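Dinari Lane Allotments and Garden Association
Minutes of the August meeting, held in the back room at 7.30 pm

In the chair: Spyros Krasniqi
Apologies were received from the Obradović household, who are away, and from plot 14, whose message arrived just as we were sitting down.

1. Welcome and last month's minutes

Spyros welcomed everyone and said how nice it was to see so many faces on such a warm evening, when most of us would have been quite within our rights to be out with a watering can. The minutes of the last meeting were read through and agreed, with one correction: the plums mentioned under item 4 were Marjorie Seedlings and should not have gone down as Victorias. The secretary apologises to the plums and to their owner.

2. Matters arising

The latch on the lower gate has been mended and now closes with a good firm push. Please do give it that push, especially on windy days, as the rabbits have learned to check it. The missing hosepipe has come home. It had been tidied into the wrong shed after the spring work day, and we are very glad to have it back.

The bonfire question was carried over again. Spyros has written to the council for their present rules and will bring the answer when it comes. Until then the old arrangement stands, with no fires before dusk and none at all when washing is out in the gardens behind.

3. Water

This took up the longest part of the evening, as it generally does in a dry summer. The bill for the quarter came to £208, which is more than we had put by for it, though the shortfall can be met from the plant sale money without anybody having to dig into their pockets. There was a friendly but lengthy discussion about the standpipe at the top end, where the pressure drops away to almost nothing once two people are filling cans lower down. Several members felt that those at the top had been very patient.

A quotation from Catilis for a new length of pipe was passed round. It was felt to be fair, but the work would mean taking up the main path, and no one wanted that while the marrows and squashes are sprawling over both sides of it. Agreed to ask Catilis whether the price can be held until after the clocks go back. In the meantime, top end plots are to have first call on the water before 9 in the morning, and the rest of us will try to remember it.

4. Autumn produce show

The show will go ahead in the hall as before, with doors open to exhibitors from 8 am on the Saturday and judging at 11. The schedule was gone through class by class and is mostly unchanged. The heaviest onion and the longest runner bean stay in, of course, and the jam class has been divided so that jellies no longer have to stand against chunky marmalades, which everyone agreed had never been quite kind to either. Entries in the children's vegetable animal class remain free. The grown-ups' classes will be 20p each, and we hope for 100 entries across the whole show.

Tables were talked over at some length. The hall's own are a mixed lot, and in past years the coverings have been whatever people could find at home, so that pale things like cauliflowers and white eggs were lost against one cloth and shouted at by the next. The feeling of the meeting was for something plain and light over the wood, the same from one end of the hall to the other.

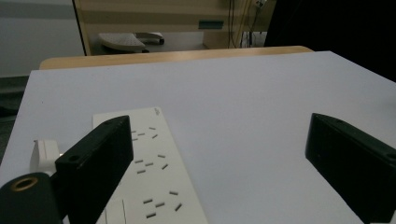
Ioana wondered whether the dahlias might be better on the stage this year, away from the door, as the draught had them nodding all through the judging last time and two of the vases went over. This was warmly supported. Spyros pointed out that the stage steps are steep for anyone carrying a full vase, and it was agreed that flowers should be taken up dry and the water carried up afterwards in a jug.

The judge from Arnico Nurseries has kindly said yes again. Tea and cake will be served from 2 pm, and offers of baking would be most gratefully received, particularly anything without nuts.

5. Compost and manure

The stables can let us have 3 loads in October, delivered to the car park end. Please bring your own barrow, and please take only your share on the first day so that those who work in the week have a chance at it. Bindweed is still turning up in the shared heap. It was asked that all roots go home in a bag, however small and innocent they look.

6. Any other business

A ripe bucket of windfall apples was offered to all and had been emptied by the end of the evening. Plot 9 has a spare cold frame, one pane cracked, free to anyone who can collect it. Thanks were given for the new bench beneath the hawthorn, which is already much sat upon.

The meeting closed at 9.10 pm. The next one will be on a Friday, same room, same time, and Spyros will put the kettle on at 7.15.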